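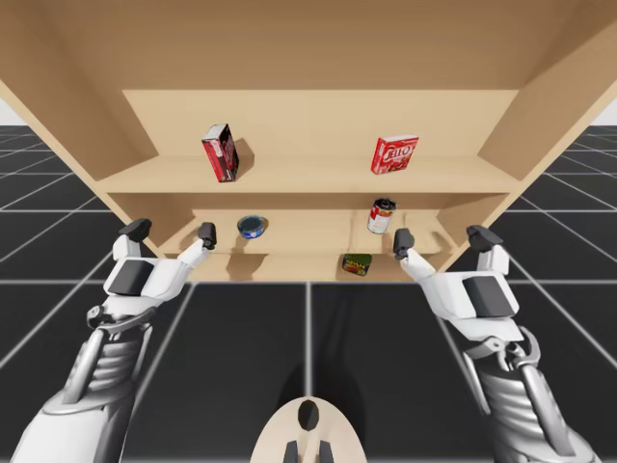 **Mercearia solidária da Podau muda de horário em fevereiro**

A partir de fevereiro, a mercearia solidária da Podau passa a abrir também ao fim da tarde, das 17h30 às 20h. O horário da manhã mantém-se, das 9h30 às 12h. A mudança foi pedida por famílias que trabalham por turnos e que, até agora, dependiam de um vizinho para levantar o cabaz.

No último trimestre foram entregues 594 cabazes a 145 agregados. É mais do que no mesmo período do ano anterior, e a procura subiu sobretudo entre pessoas que vivem sozinhas. Para estas, passa a existir um cabaz pequeno, com conservas, arroz, leite e bolachas, que se levanta de duas em duas semanas. O cabaz familiar continua a ser mensal.

Quem já está inscrito não precisa de renovar os papéis. Basta indicar ao balcão o horário preferido – manhã ou tarde – e o número do cartão. As novas inscrições fazem-se no anexo da Rua Postma, com documento de identificação e comprovativo de morada. A resposta demora, em regra, oito dias úteis.

Arturo Testa, que coordena as entregas, lembra que os cabazes não levantados ficam guardados durante três dias. Depois disso, os produtos voltam ao stock e é preciso marcar nova data. Quem não puder vir pode autorizar outra pessoa por escrito; há impressos na entrada.

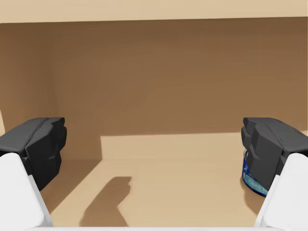 Dewanti Sutanto escreveu-nos a perguntar se o horário da tarde não podia começar mais cedo, pelo menos no inverno, porque o último autocarro para Flelledberg sai às 18h10 e quem chega às 17h30 apanha sempre fila. A sugestão vai ser discutida na reunião de fevereiro. Até lá, os moradores de Flelledberg podem pedir senha por telefone e são atendidos primeiro.

Quanto às doações, fazem falta neste momento conservas de peixe, leguminosas enlatadas, azeite e papas para bebé. Massa há que chegue até à primavera. Pedimos que não entreguem produtos com menos de um mês de validade, nem embalagens abertas. A recolha à porta faz-se a partir de cerca de 180 quilos, o que na prática serve a escolas e empresas; as quantidades menores entregam-se ao balcão, em qualquer dos horários.

O peditório de dezembro rendeu 3.009 euros. O dinheiro foi aplicado na compra de leite e azeite e no arranjo da câmara frigorífica, parada desde o outono. Os recibos para efeitos fiscais podem ser pedidos a Uldis Adomaitis até ao fim de fevereiro.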